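### 4.2 What people do with cords they no longer need

I went into this part of the study expecting to write about phones and laptops, and I came out of it writing about cords. We had 341 households in the Roresness survey, and the question about old chargers and power leads got longer answers than anything else on the form (one man used the back of the page, then the margins). People who could tell me in a single line where their last television went would spend a whole paragraph on a drawer full of cables.

Most of those cables had outlived whatever they came with. The usual story is that the device breaks or gets handed down, the cord stays behind "just in case," and then it moves house with the family, sometimes twice.

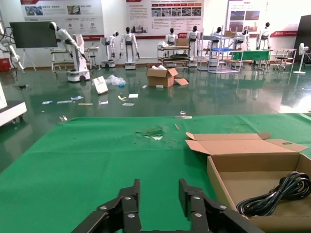
Grurov read an early draft and objected that I was treating all of this as clutter, when in his view a spare cord is closer to insurance: it costs nothing to keep and a trip to the store to replace. I think he's partly right, and I went back to the answers with that in mind. A fair number of people did report using a saved cord at some point. What they mostly couldn't do was say which one, or find it again afterward!

So I split the answers into keepers and sorters. Keepers put everything in one place and dig. Sorters coil, tie and sometimes label, and they were far more willing to let things go. My hunch is that handling each cord one at a time forces a small decision -- do I know what you're for? -- and a heap never does.
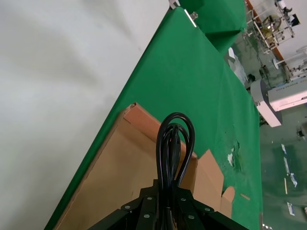
**Figure 3.** Coiled black cables and an open cardboard box.

Jemal's earlier work on kitchen drawers makes a similar point about lids and containers, and I've borrowed the keeper/sorter labels from there with only small changes. The fit isn't perfect. Lids get used every week, while a cord can sit for years, so the cost of a bad system hardly ever shows up.

Age mattered less than I'd guessed, and so did the size of the home.
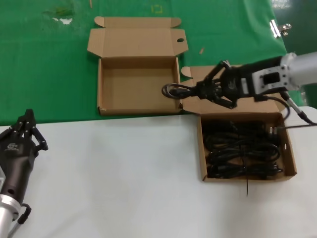
Moving mattered a lot, though. Households that had moved in the past 2 years were much more likely to be sorters, and several people told me that packing was the only time they'd ever looked at the whole pile. I'd love to follow a group through a move and see how long the tidy habits last. The Pernano drop-off records could help there, with more than 3000 entries, but they lump cords in with "small electrical" and I couldn't pull them apart.
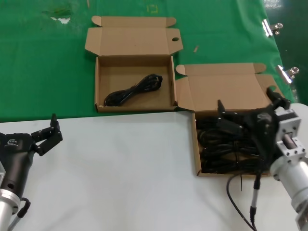 *Wilma Galbraith*

One loose end before the section on repair shops. We left 16 forms out of the split because the answers described both habits in the same home, usually one person's desk against everybody else's closet. I've kept those aside and come back to them in 4.4, where the question is who in the house gets to throw things out.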